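Ticket: Jastus two-arm cell, right gripper reports a hold after the bag has slipped
Site: Risville
Opened by: Yeshi Belay
Assigned to: Hefin Gape, Enen support
Priority: Normal (I asked for High)
Status: Closed, see last entry

Problem as reported

Right gripper closes on the soft bag, controller says HELD, arm lifts, and some of the time the bag is already on its way down. The status stays at HELD until the arm gets to the release point and opens on nothing. The cell then logs the cycle as good. I have a counter on the screen telling me everything is fine and a bag on the floor telling me otherwise, and I know which one I believe.

I ran 78 cycles by hand-started program this morning and watched every one. 60 were good. 18 were not, and the log has all 78 down as good. Same program, same bag, same speed.

Before anyone asks: yes, the fingers were wiped. Yes, the air in the room is normal. No, nobody changed the program. The only work done on the right arm since August was the Batista finger swap, and I was told at the time that the new fingers were a straight replacement and needed no setup. I wrote that sentence down when I heard it.

The grip I get most often is a small knot of navy fabric caught right at the tips, with the tinted panel behind and the rest of the cloth hanging off to the side. The inner faces of the fingers are doing none of the work.
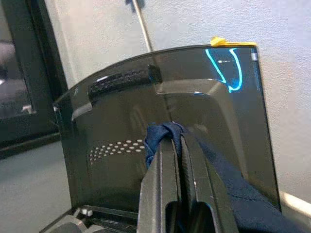 9:40 AM, Hefin Gape

Thanks Yeshi. The usual cause of slipping on soft goods is low grip force. Please raise the force setting by one step and retest. If you have the wrist camera feed enabled, please also confirm it isn't lagging, as a late image can place the pick too high.

10:25 AM, Yeshi Belay

Raised it one step. Still drops. Raised it another step on my own account, still drops, and now the fabric comes out with a crease in it, so I have put the setting back where it was.

I don't see how force explains the status. If it were slipping from low force, the fingers should close further when the bag leaves and the controller should notice. It doesn't notice. That's two faults or one fault in a different place, and turning up the force is a way of not finding out which.

Camera lag: I waved a glove in front of it and the feed kept up. Not scientific, but I'm not chasing it first.

10:50 AM, Hefin Gape

Understood. Can you send the finger positions the controller shows in three conditions: fully open, closed on nothing, and closed on the bag? Please read them from the maintenance page. The operator page rounds them.

11:30 AM, Yeshi Belay

Did not know the operator page rounds them. That would have been good to know a year ago.

Fully open reads what the manual says it should. Closed on nothing reads 2 mm. The fingers are touching. I can't get a sheet of paper between them and the controller thinks there are 2 mm of something in there. Closed on the bag, pinched at the tips, also reads 2 mm as near as I can tell, though it flickers.

So as far as the controller is concerned, no bag and a bit of bag are the same thing. I'd like to hear again how the finger swap needed no setup.

11:45 AM, Hefin Gape

That is very helpful. It does look as though the closed position was never taught again after the swap. The controller is comparing against the zero for the old fingers, so any full close is read as an object. I can't speak for what Batista told you, but our procedure does call for it. Steps:

1. Clear the fingers and move the right arm to the service position.
2. Maintenance page, Gripper, Right, Teach Closed. Let it close and reopen until the page stops prompting.
3. Save, then power the gripper down and up. A restart of the program alone won't load the new value.
4. Read closed-on-nothing again. It should show zero.
5. Lower the hold threshold to suit thin fabric. The default is meant for rigid parts.

1:15 PM, Yeshi Belay

Did steps 1 to 4. Closed on nothing now reads zero, three times running, and again after a full power cycle of the cell, which I did because I didn't trust the first three.

Step 5 I have a complaint about. The threshold box takes whole millimeters only. The fabric at the tips is thinner than that. If I set it to 1 it calls an empty hand on a good grip, and if I set it to 0 I'm back where I started.

1:30 PM, Hefin Gape

The box accepts decimals if you change the units on the settings page to fine. Sorry, the label is not obvious. I would also suggest lowering the pick point so the bag sits deeper between the fingers. A thicker bunch gives the controller more to measure.

2:50 PM, Yeshi Belay

Fine units found. It is under Display, where I would never have looked for something that changes what the machine accepts.

Lowered the pick point and had the right arm take the bag by its narrow top and hang it in front of the open gray case. Held it there and watched the reading before letting the program go on. With the top of the bag bunched in the gripper I get a steady number well clear of zero.
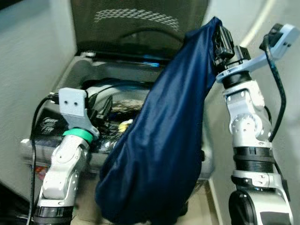 I then pulled the bag out by hand during a hold, with the arm stopped and the speed locked. The status went to EMPTY and the cell faulted. First time I have seen it do that since the swap. I did it again with the old threshold to be sure the test meant something, and the status stayed at HELD all the way, so the threshold matters as well as the teach. Put the new one back.

3:05 PM, Hefin Gape

Great news. OK to close?

3:10 PM, Yeshi Belay

No. One pull test is one pull test. I want the same run I did this morning, watched, before I sign anything. Also please confirm in writing whether the taught zero survives a controller update. The last update wiped our speed limits.

3:40 PM, Hefin Gape

Confirmed: the taught zero is stored in the gripper and is kept through an update. The hold threshold is stored in the controller and should be noted down first and checked after. I'll ask for that to be added to the update notes.

5:20 PM, Yeshi Belay

Ran all 78 again. One drop, and the cell caught it, faulted and did not count it. I can live with a drop that gets reported. Threshold and closed reading are written on the card inside the cabinet door, along with the fine units setting.

Two things I want left on the record. The finger swap instructions on site still say no setup needed, and I've crossed that out on our copy, but somebody else has a clean one. And every count from this cell between the swap and today is suspect, so please don't quote our numbers from that period back to me as proof of anything.

You can close it. If the closed reading drifts off zero I'll reopen under this same number.

5:25 PM, Hefin Gape

Closed. Cause: closed position not retaught after finger replacement, hold threshold left at default. Swap instructions passed to documentation for correction.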